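Teleoperation notes: keys and hooks

Monday, September 10, 2018

The key-hanging task is the first one I have taught by remote control from start to finish. In April I was still moving the arms by hand and recording joint positions, and that worked for pushing and wiping. It did not work for anything with a ring on it. Backdriving both arms also leaves no hand free for the object.

The target is a small metal J-hook under a black disc. A ring has to go past the tip, drop, and then be released without dragging it back off. Most of my rejected demonstrations fail at the release.
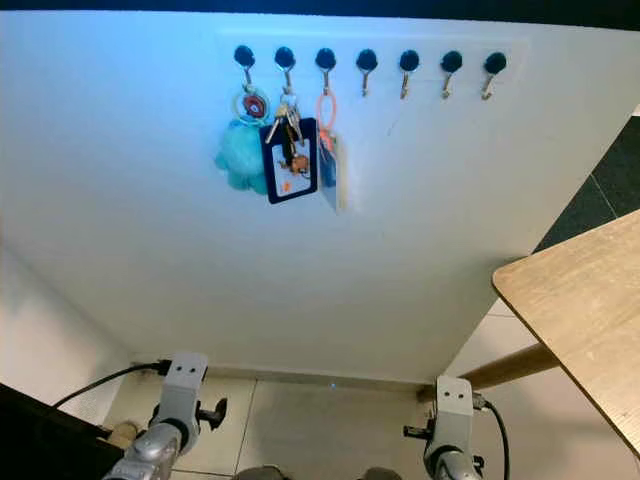
Hook row with three positions in use and both grippers low.

Current settings: commands go out at 35 Hz and the gripper closing force is capped at 10 N. Latency through the Pleltevar link was 2 frames when I last measured it. I delete any demonstration in which I stop to think for long, as the policy learns the pause along with the motion.

The pickup is a separate segment. Keys on a flat surface settle differently each time, so I vary the starting pose and leave other things on the table. Daichi Arai argued for a cleared table at first. I tried his version for one session and the policy reached for the wrong item as soon as clutter came back.
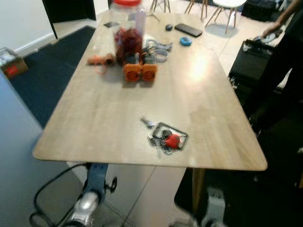

Pickup side, with the keychain on the near half of the table.

The log now stands at 1091 episodes, rejected ones included. Next I want to re-record the left arm with a slower wrist rotation and compare release failures before changing the force cap.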